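¿Cómo aprende un robot a usar las manos?

Para leer en clase o en casa. A partir de 8 años

Piensa en el día en que aprendiste a atarte los zapatos. Probablemente una persona mayor no te dio una hoja con instrucciones. Se puso a tu lado, cogió los cordones y te dijo: "mira, se hace así". Después lo intentaste tú, y salió mal, y lo intentaste otra vez.

Con algunos robots se hace una cosa muy parecida. En el taller de Pemetis, donde yo trabajo, pasamos muchas horas enseñando a los brazos robóticos. Voy a explicar dos maneras de hacerlo.

La primera manera: llevar de la mano

Un brazo robótico tiene articulaciones, igual que tu brazo tiene hombro, codo y muñeca. Dentro de cada articulación hay un motor. Si ponemos los motores en modo suave, el brazo se deja mover. Entonces una persona lo coge con sus manos y lo lleva despacio por el camino correcto: baja, acércate, cierra la pinza, sube. Mientras tanto, el ordenador va apuntando en qué posición está cada articulación. Es como cuando una maestra pone su mano encima de la tuya para escribir la letra "a".

Esta manera es sencilla de entender, pero tiene una dificultad. Si el robot tiene dos brazos, la persona necesita las dos manos para mover uno bien, y el otro se queda esperando.

La segunda manera: el mando a distancia

Por eso existe también la teleoperación. Es una palabra larga. "Tele" quiere decir "lejos", como en televisión, y "operar" quiere decir aquí "manejar". La persona se sienta en una mesa y sujeta unos mandos, uno con cada mano. Si mueve el mando de la derecha, se mueve el brazo derecho. Si aprieta los dedos, se cierra la pinza. El robot copia a la persona casi en el mismo momento.

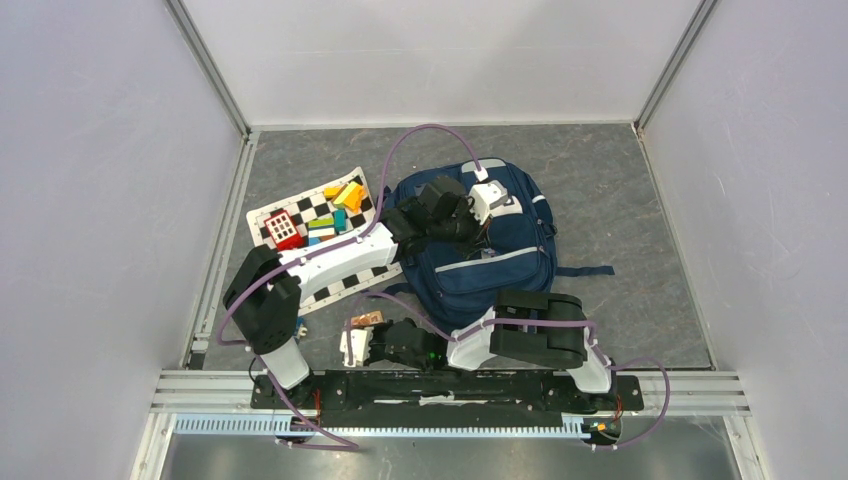 Hay tareas que para ti son muy fáciles y para un robot son muy difíciles, y las cosas de tela están entre ellas. Un bloque de juguete siempre tiene la misma forma, lo cojas por donde lo cojas. Una mochila azul grande, en cambio, se dobla y se arruga, y además tiene correas que se van cada una por su lado. Mira dónde está el brazo izquierdo, con la pinza por encima de la parte alta de la mochila. ¿Por dónde la cogerías tú, si tuvieras solamente dos dedos duros? La persona que maneja los mandos tiene que pensar esto muchas veces.

¿Cuántas veces hay que enseñarle?

Depende de la tarea. Para una fácil, a veces empezamos con 50 demostraciones. Una demostración es una vez completa, desde el principio hasta el final. Para la tarea más difícil que hicimos en julio necesitamos 300, y al terminar me dolían los hombros.

Las demostraciones no deben ser todas iguales. Cambiamos un poco el sitio de los objetos, o los giramos. Si el robot ve siempre la misma cosa en el mismo lugar, aprende solamente ese lugar, y cuando mueves el objeto un palmo ya no sabe qué hacer.

Luego el ordenador estudia todas las demostraciones juntas y busca lo que tienen en común. A esto lo llamamos entrenar. Cuando acaba el entrenamiento, soltamos los mandos y el robot prueba solo. Si se equivoca, volvemos a enseñarle esa parte.

Para probar en casa

Necesitas un amigo, una venda para los ojos y un vaso de plástico. Tu amigo es el robot y lleva la venda. Primero guía su mano hasta el vaso sin hablar. Después hazlo otra vez sin tocarlo, solamente con palabras: "a la izquierda, más abajo, cierra". ¿Con cuál de las dos formas habéis tardado menos? Cambiad el vaso de sitio y repetid.

Palabras nuevas

Articulación: la parte por donde se dobla un brazo.
Pinza: la "mano" del robot.
Teleoperación: manejar una máquina desde otro sitio, con mandos.
Demostración: una vez completa en que se enseña la tarea.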